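The Cup Job

The co-op had voted on it in September, and I had voted no. By then the arms were already paid for, so the vote was mostly about where to put them. They got the brown table at the back of the shop, the one I used to glue chairs on.

The build was called Gandurix. It was supposed to set a table. What it had to set, on the nights I came in, was a tray, a few plastic cups and some red tulips. 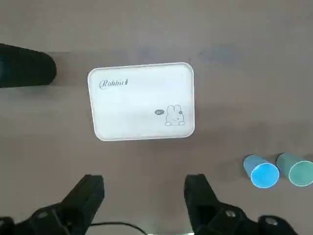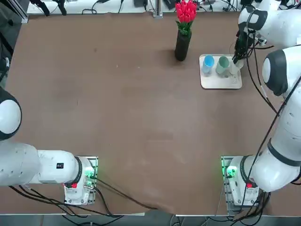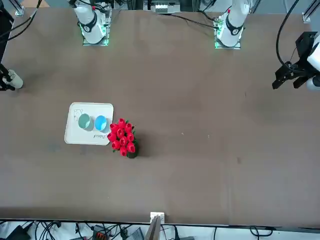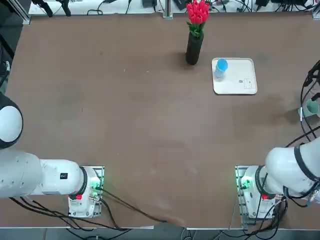 Cups and a tray, every time.

What does it do that a person can't?

Nothing so far. It does what a person can do, slower, and it needs a person standing next to it while it does.

I asked that question at the sign-in desk and got that answer from the man who had written most of the code. I liked him better for it. I had expected the speech about Cullach, the town across the river, where a shop like ours had supposedly built an arm that folded shirts. I had seen the Cullach video. It showed one shirt.

The log hung from a nail by the door. 291 tries, 127 marked good. I read down the column and saw that "good" had changed meaning on the second page. At first it meant the cup was standing where it should be. Later it meant the cup was standing.

"Who decided that?" I said.

"We all did," he said. "You weren't here."

I had a chair to fix and no table to fix it on, so I worked on the floor, with the old Strobel clamps and a towel under my knees. Behind me the motors went up and down their little scale. A cup fell, and he said a word and wrote in the log. Another cup fell. Then there was a long stretch with no falling in it, and I noticed I had stopped sanding.

I didn't turn around. I gave it a few more seconds, and then I heard the cup roll.

"Write it down," I said.

"I'm writing it down," he said, and reached for the pencil.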